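Disposable cutlery sorting

Disposable cutlery sorting is the separation of loose single-use knives, forks and spoons by type before they are placed in a dispenser, organizer or serving caddy. It is a routine preparation task in cafes, canteens, catering kitchens and event venues, and is also carried out at home before large gatherings. The work is usually done by hand on a table or counter. The term does not normally cover the sorting of used cutlery for disposal, which is a separate activity governed by local waste rules.

Background

Disposable cutlery reaches the user in one of three forms: individually wrapped pieces, wrapped sets that include a napkin, and unwrapped pieces in bulk. Bulk pieces are commonly sold in bags or inner sleeves inside a larger carton, one type to a bag. Sorting would not be needed if each bag went straight into its own compartment, but mixed stock builds up in several ways. Part-used bags are combined to save shelf space, leftover pieces from an event are swept into a single box, and dispensers are emptied together when they are cleaned.

Mixed stock can also come from assorted cartons. The Brosen assortment, for instance, is supplied loose in cartons of 200 pieces with the three types packed together, and the buyer is expected to separate them. Other lines, such as those sold under the Skistia name, are bagged by type and become mixed only in storage.

Materials and shapes

Most molded disposable cutlery is made from polystyrene or polypropylene. Polystyrene pieces are stiff and tend to snap under load. Polypropylene pieces bend further before failing and have a slightly waxy feel. Molded plant-based plastics and pressed wood are also in use, and in some places they have replaced conventional plastic because of restrictions on single-use items.

Color has little bearing on strength. Black and white are the usual colors, with clear pieces common in catering. Black cutlery is harder to sort by eye than white, particularly on a dark surface, as the outlines of overlapping pieces run together. A light cloth or tray placed under the pile reduces the problem.

The three types behave differently in a pile. Knives are flat and narrow and can be laid side by side with little effort. Spoons nest bowl into bowl and form a stable stack when they face the same way. Forks are the slowest to separate. Their tines catch on one another and on the handles of other pieces, and a handful lifted from the middle of a pile often brings several more with it.

Method

The pieces are tipped onto a clean, dry surface and spread out until the pile is low enough for individual handles to be picked out. Washed or gloved hands are used, according to the rules of the premises. Wrappers and empty bags are cleared into a separate container so that they do not get mixed back in.

Knives are commonly removed first. They may be squared into a block or fanned in a row with the blades pointing the same way. Fanning takes up more of the table but makes a stray fork easy to spot. Spoons follow, and the forks are left until last, when there is less around them to catch on. Tangled forks are held by the handles and eased apart along their length. Pulling sideways bends or breaks the outer tines.

Broken, cracked or visibly soiled pieces are discarded during sorting. Pieces that have fallen on the floor are treated as soiled.

Round tables are often used where no work counter is free. They allow two people to work from opposite sides, although the curved rim gives no straight edge against which to square a stack. In such cases the handles are tapped level against the tabletop or against the wall of the organizer.

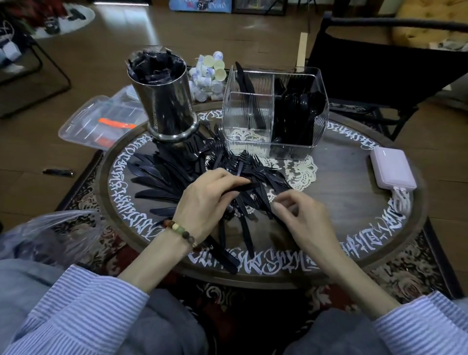

Containers

Sorted pieces are stored upright or flat. Upright storage uses a divided organizer, a set of cups or a single tall cylinder for each type. Clear acrylic organizers show the remaining stock without being opened, and a low compartment can be refilled before it runs out. Ribbed walls hide light scratching. Stainless-steel cylinders are more durable but opaque, and they dent when dropped.

Flat storage uses lidded trays or lever dispensers that release one piece at a time. The Fothergill tray has 3 lanes and takes only pieces of matching handle width — mixed brands jam at the outlet. The Jimden upright caddy has no such limit, but it must be filled loosely if single pieces are to be drawn out cleanly.

Orientation

Practice differs on which end should face up. With the handles up, users touch only the part they will hold, and this arrangement is generally preferred for self-service. With the working ends up, the type can be recognized at a glance, but each piece is more likely to be touched near the tines or bowl. Clear-walled containers largely remove the need for a choice, as spoon bowls and fork heads can be seen through the side even when the handles face up.

Storage

Sorted cutlery that is not put out at once is kept in a closed box or bag, away from heat sources and cleaning products. Thin polystyrene pieces may warp if they are stored under weight in a warm room. Cartons are marked with the type and the date of sorting, and older stock is used first.

See also

Cutlery tray
Flatware
Food service supplies
Napkin dispenser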